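The Cable

The robotics club at Jõgi school met in the old geography room, and there was still a map of rivers on the door. Xiuying Shi came early every time, also when it rained. She liked to have the computer by the window, where the fan made less noise.

The competition was called the Dadeck Cup. Each team received the same simulated room, the same white arm and the same board with the wire hooks. The arm had to take a blue cable and lay it along the hooks, and it had 200 seconds for this. The real arm stood in Ovberg, and only the finalists would touch it.

Her partner was her cousin Kimeletti. It was not his true name, but the teachers had also begun to use it. He wrote the part of the program that planned the path. Xiuying wrote the part for the gripper, and they quarrelled about the place where the two parts met.

"Your gripper closes too early," he said.

"Your arm comes too late."

They ran it again. The gripper went down, closed, and pulled up nothing. The cable stayed where it was, with its big lazy loop on the table. On the next try it caught the cable but dragged it over the hooks like a wet rope, and the program gave them 17 points from a possible 900.

"It is more than last week," said Kimeletti, and he went to buy a bun.

Xiuying stayed. She thought of her grandmother, who had repaired fishing nets and had never looked at her hands while she did it. When Xiuying was small she had asked how one pulls a knot without seeing it. Her grandmother had said that one does not pull. One holds, and waits until the line becomes quiet, and then one goes with it.

It was not easy to write this in a program. She put in a short wait before the fingers closed, and a second one after. She made the lifting slower. Then she set everything back to the beginning and let the arm go down over the far end of the board.

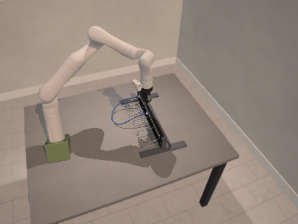

Kimeletti came back with sugar on his sleeve and stood behind her chair. He did not say anything about the waiting, although it ate up to 2 seconds at every hook and he had fought for each second of his path.

The fingers closed. The arm lifted a little, moved to the side, and the cable went down into the first hook. It went into the next one. At the third it slipped out again, and the loop fell back on the table.

"Again?" he asked.

"Give me half of the bun first," said Xiuying.

She ate it with her left hand and with the right one she changed a number.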